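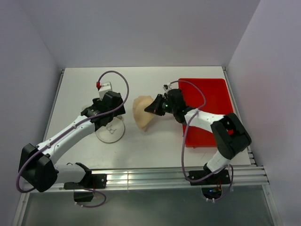
Re: [ornach-users] how many demos before you trust the policy?

Hi all,

Jumping in on this one as we're right in the middle of it over here at Lindemann, and I have opinions (sorry in advance!).

> We're two months into a two-arm setup and have 400 demos of one
> pick and place job. Training loss looks great, the arms look
> drunk. Everyone here says "collect more" but I'd like to know
> what other people do before I sign up for another month of
> teleop. Do you change the setup between takes or keep it fixed?
> And do you keep the bad ones?

OK so, first thing, 400 is plenty to get something that moves sensibly, if the 400 are different from each other. Ours weren't. When we started we had one person driving who is very tidy by nature, and every take began with the soft piece in the same spot, the tray in the same spot, and both arms folded up exactly the same way. We got a lovely model that could do the job from that one spot and nowhere else. Slide the tray over by a hand's width and the right arm would go and let go over bare table, very confidently.

So now we work in blocks of 12. After each block the tray moves, the round stand moves, and somebody else drives. Inside a block we only change how the beige piece lands: scrunched up, half folded, upside down, whatever. I can't say enough about doing this with soft stuff, by the way. A block of wood looks the same every time you drop it, but a floppy thing never does, and the model needs to see a lot of ugly starts. We just toss it in and go with whatever shape we get.

We're at 627 kept takes as of this morning. That's kept, not recorded! We throw out the ones where the driver stopped to think for ages, as the model picks up the stopping too (ours used to hover over the tray like it was trying to remember a phone number). But we do keep fumbles where the driver missed, backed off and got it on the second try. I'd put 40 of those in on purpose if you have none. Ours got much better at recovering once we stopped deleting them all.

Other bits, in no order:

Plain walls on three sides helped us more than I expected. Before that we had people walking past in the background of half the takes.

Check your cables. Give the wrist ones enough slack for the worst reach and then do the worst reach by hand a few times before you record. We lost an afternoon in October to a plug that worked itself out a tiny bit at a time, and the data from before we spotted it was all junk.

Write down who drove each take. We use the notes field in Elter for it, which is clunky but it's there.

As for the drunk arms, are you recording both arms at the same rate? If one lags the other even a little you get that wobble when they come close together over the middle. I'd look there before collecting a single new demo.

Happy to share our block sheet if anyone wants it, it's just a text file. Has anyone tried the new Plellitz export yet? I'm scared to update mid-project.

Cheers from the Lindemann bench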